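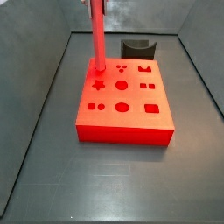 The Odby Toy Sack

Hi, I'm Hajar, and I sew these in the back half of my shop in Jiltville! The Odby is a big drawstring sack that opens out flat into a round play mat, so when the kids are finished you pull the cord and the whole mess goes up in one go (blocks, crayons, the odd piece of toast). I made the first one for my sister's living room and she's still using it, cord and all.

The outside is Filali canvas, a heavy cotton that I buy by the roll and wash before cutting, so it won't shrink much on you later. The lining is a lighter cotton in a plain color. I tried prints for a while and they were pretty, but small toys just vanished against them, so plain it is.

The cord runs through 8 metal eyelets. I used to make a fabric channel and I loved how tidy it looked, but it bunched up every single time and drove me nuts. With the eyelets you can pull from either side and it closes evenly, even when the sack is really stuffed.

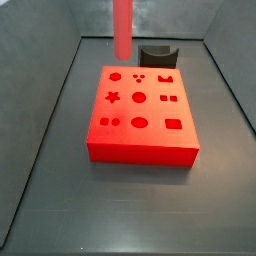 There are two sizes. The Small is great for a car trip or a grandparent's house, and the Large is the one I'd pick for everyday use at home. If you own a lot of chunky, hard-cornered toys, go for the Large and add the Baltell base. It's an extra circle of quilted padding stitched in under the lining, and it makes the mat so much nicer to kneel on. It does add bulk when the sack is folded, so I'd skip it for travel.

Colors right now: oatmeal, navy, moss. I'm hoping to have rust back in October, but the mill has let me down before, so please don't hold out for it if you need a gift!

Washing: shake it out, take the cord off, cold wash, hang to dry. Tumble drying makes the canvas stiff and a bit cranky.

The cord is long. Please keep it out of reach of little ones when you're not in the room, and hang the sack up high between play times.

Each sack is made to order and takes me 10 days. Replacement cords are 3 dollars, and I'll put one in with your order if you leave me a note at checkout.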